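Packing and hanging help wanted, two part-time spots

Share 56 | Comments 3

Hi all! I'm Kirsty Mapplebeck and I run the picture side of Moden, the secondhand home goods shop on Kershaw Street in Prindevport. We're looking for two people to join me in the back room from November, and I'd love it if at least one of them came from right around here.

So what's the job? Mostly it's handling pictures. People bring us prints, panels, posters in frames, mirrors now and then, and all of it has to be looked over, wiped down, priced, and either hung out front or packed up for the Flunden store, where Colin Oakley takes it off our hands. Our last delivery was 200 pieces from a hotel that was redecorating, and I'm still finding them behind doors. You'd work three mornings a week, 8 to noon, and Friday is always one of them (Friday is van day, so please don't apply if you can't do Fridays!).

The pay is $865 a month for the regular mornings. If you stay past noon to finish loading, that's extra, and I write it down myself so it doesn't get lost. You also get first pick of the bargain shelf, which is how I ended up with far too many lamps.

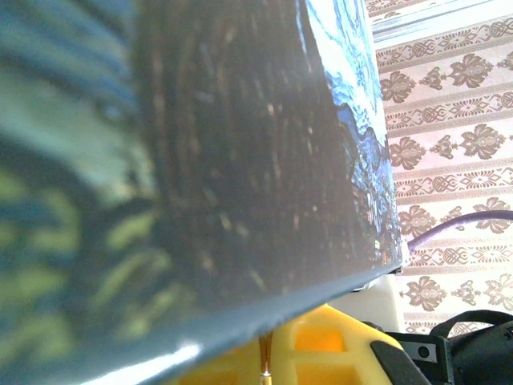

I should say a bit about the kind of stock we get, so you know what you'd be carrying around. A lot of it is famous paintings on things. Sunflowers, water lilies, ballet dancers, you name it — and plenty of swirly night skies. Some of the pieces are big and glossy, like the Starry Night-style one with the tall dark cypress shape and the little village tucked down by the hills, and a shiny surface like that shows every thumbprint if you grab it wrong. I'll teach you how I like them held and wrapped: clean cotton gloves, soft paper against the front, then a blanket, then card on the corners. We never stack them face to face. It's slow going at first and I'm fine with that. I'd much prefer you do six pieces well than race through the whole rack.

You don't need any art background. I didn't have one! You do need to be OK on your feet for four hours, happy on a small stepladder, and able to lift your end of something wide and awkward with another person on the other end. A decent eye for whether a thing is hanging straight would be lovely, but we do own a level.

Handwriting counts too, believe it or not. All our price tags are written by hand and customers do complain.

The back room gets chilly in winter, so bring layers. There's a kettle and a heater, plus a radio we take turns with. Street parking is free until 10, and the bus from Flunden stops across the road.

If you're interested, come by the shop any morning before noon and ask for me, or leave a note at the register with your name, phone number, and which mornings you can do besides Friday. A few lines about yourself is plenty, no resume needed. If you've packed breakables before, or hung your own pictures, or moved house a lot, put that in. I'll call everybody back, even if it's a no.

— Kirsty

3 comments | Share this post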